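Breakfast Counter FAQ

Questions about the shared breakfast counter at Rowlands, second floor.

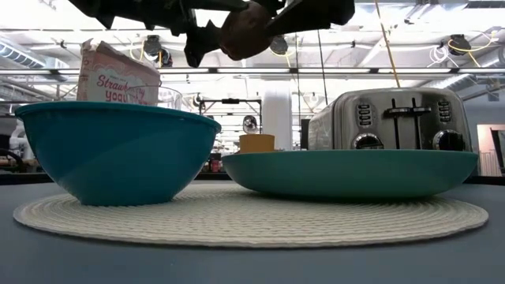 When is breakfast out?
From 7:30 until 10. In November we start half an hour later.

Can I bring my own bowl?
Yes. Write your name on the bottom. Bowls left overnight go in the cupboard.

Why use a placemat?
The tabletop shows marks. Keep bowls and dishes on the mat while you mix.

How much yogurt goes in one serving?
200 grams with two spoonfuls of oats. Use a measuring cup if you are following the recipe card.

Can two people use the toaster at once?
Yes, it takes four slices. Set your own side and leave the other one alone.

Where do empty cartons go?
Rinse them and put them in the paper bin by the stairs.

Who do I tell if something runs out?
Italo Santoro orders from Wodberg every two weeks. Leave him a note at the front desk.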